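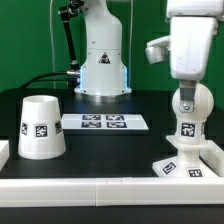
Hi all, and Harvey, thanks for asking, because I've been itching to write this up! The new pose filter is merged into Ciltis and I've been running it on the two-arm table all week. The short version is that the planner now gets one steady pose per object, where before it got a fresh guess for each marker in every camera update. The pedestal with the round knob is the hard one: it has a marker on the neck and more on the base, and with a gripper finger up against the knob you really don't want the neck and the base disagreeing about where the thing is. The old code let them disagree quite happily.

On 12 June 2018 Harvey Chisholm wrote:

> Does the filter treat each marker as its own object and then join them up,
> or is there one state per object? We tried the first way on Plosum in May
> and got a nasty jump whenever a marker dropped out of view. Also, what
> happens with the cup? Ours used to spin on the spot.

One state per object. Each marker is only a measurement, with its offset from the object's origin kept in the model file. If a marker drops out you simply get one measurement fewer and the uncertainty grows a little, so no jump. I replayed 251 of the old Du Plessis logs through it and the sudden jumps are gone in all but 5. Those five have the wrong offset for one marker in the model file (my typing, sorry).

The cup did spin for us too! Seen nearly face on, a single square can flip between two tilts, and the old code believed whichever came last. Now both tilts are kept for 16 updates and the one that fits the neighbouring markers wins. It's a very small change, in `pose_select.cpp`, and I'm daft about it.

Still to do:

- the flat board uses its own older code path, and I'd like to move it over
- the planner asks for a pose before the filter has settled, so the first plan after start-up is often thrown away
- the tests need the Curkesance headers to build, which is a pain on a clean machine

If you want to try it, pull the main branch and set `filter: joint` in your config. The default is still the old one. Harvey, could you send me one of the Plosum logs with the jump in it? Ticket 323 is open for anything odd, and I'd love to see some ugly data.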